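Lists > Rowing Club > February

Re: Tea money and the spring order

Annelies Brouwer wrote:
> Can we order cups again before the spring regatta? Last year we
> ran out by noon. Also, who has the key to the tea cupboard?

Annelies,

I asked Meijer for a price. A box of 1000 paper cups is 31 euros, and 2000 is the next size up. I'd take one box. 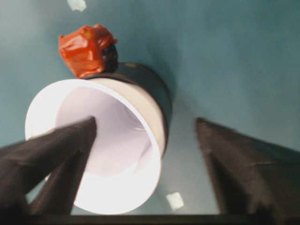 The key is with Lieven until the end of the month. After that it goes back on the hook by the boat bay door.
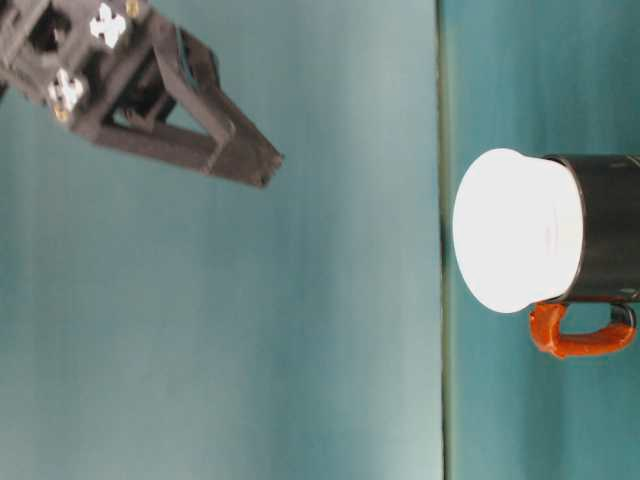
Members who row on regular mornings should bring their own mug. Dirk wants the tea price to stay at 50 cents, and I agree.

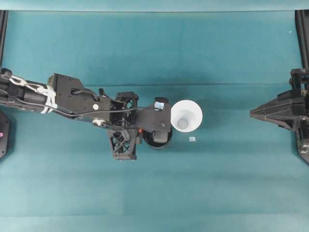 Gijs still needs five people for the tea table at the regatta, first shift at 7 a.m. Write to him directly, please, and leave the list out of it.

Koen Geerts

Contact the list owner | Back to top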